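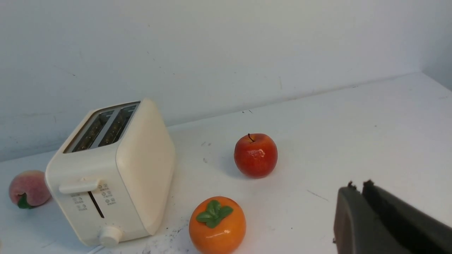
How do you get dust off artificial fruit without spoiling it?

A soft dry paintbrush for anything with a fuzzy skin, and a barely damp cloth for the shiny sort, then leave it all out on a tea towel overnight before it goes back in the bowl.

Toast and pretend fruit - the kitchen table gallery
May 2018

Hello again, and welcome to the kitchen table page! If you're new, I rent a small flat above a shop in Kircombe, and I've been doing up the kitchen very slowly and very cheaply. There's no new worktop coming and no fancy lighting, just a lot of moving things about until they look right to me. This time it's the turn of the breakfast end, so toaster and fruit.

The cream toaster and its neighbours

A two-slice toaster with nice soft corners, and a peach, an apple and a persimmon for company. All three fruits are artificial, and I'm very fond of the peach, with its pink going off into cream and yellow.

I wanted a cream toaster for ages. My last one was shiny steel and showed every fingerprint in Kircombe, I swear, and by the end it only browned bread on one side (I used to turn the slices round halfway and pretend that was normal). This one came from Rowlands in the March sale for £13, which I thought was a bargain for something that gets used every single morning. The lever and the knob are cream as well, so it all goes together without any bossy chrome bits, and the matte finish is much kinder to a person who makes toast with buttery hands.

It lives against the wall on weekdays with the lead tucked behind it, and comes forward when I've got people round and we want to make toast sitting down. I do crumpets in it too, though the fat ones need a bit of persuasion and you should always unplug it before you start persuading.

The apple

Red with orange running through it, and ever so glossy. I bought it on its own from Drudari, the gift shop by the bus station, and for months it was the only fruit I had. It looked a bit lonely on the windowsill, so I moved it to the table, and then of course it needed friends. At least two people have picked it up and very nearly bitten it. My advice is to keep a real apple nearby as a consolation prize.

The peach

Fuzzy skin, green leaf, my favourite. The fuzz does collect toast crumbs like nothing else I own, so the peach gets brushed every Sunday with a little watercolour brush. Don't wash a fuzzy one under the tap! I did that to a pretend apricot a few years ago and the skin went into hard little tufts, a bit like an old flannel, and I never got it back.

The persimmon

I hadn't eaten a real persimmon when I bought the orange one, I just liked the green leafy bit on top. Plenty of visitors take it for a tomato. I've since tried the real thing on toast with cream cheese and a lot of black pepper, and I'd recommend it if you can find them ripe. The artificial one is the easiest of the lot to look after, a quick wipe and it's glossy again.

The white table

White tables are lovely and they also tell on you. Mine shows specks and smudges and scuffs all over, and most of them gather round the toaster. I wipe it, I go over it with bicarbonate of soda on a damp cloth, and some marks shift and some have moved in for good. I did look at having the top repainted, and was quoted £176 by the place on the industrial estate, so the scuffs are staying. I've got a tin of Zarkix table wax I was given and have been too nervous to open, so if anybody has used it on a white top, please tell me below.

Where it all goes when the table's needed

The fruit goes in a mixing bowl on top of the fridge and the toaster goes back to the wall once it's properly cooled down. Crumb tray out over the sink first - I forgot once and left a trail the whole length of the kitchen. While the toaster's on I slide the fruit down to the other end of the table, as I don't fancy finding out what a warm pretend peach smells like.

Next up is the tea shelf, if I can get the bracket to stay in the wall.

Comments

My mum had a bowl of these on the sideboard all through my childhood, and there was a bunch of grapes with teeth marks in it. Never did find out who. Lovely page!
Reply

Try a white pencil rubber on the grey scuffs. It worked on my daughter's desk when bicarb didn't touch them. Go gently.
Reply

I've used the Zarkix stuff on pine and liked it, but it did go slightly yellow after a while so I'd test it underneath first.
Reply

Does Drudari still have the persimmons? I went in on Saturday and could only see lemons.
Reply

They keep them in the basket behind the candles, you have to have a rummage! And thank you for the rubber tip, I'm off to find one.
Reply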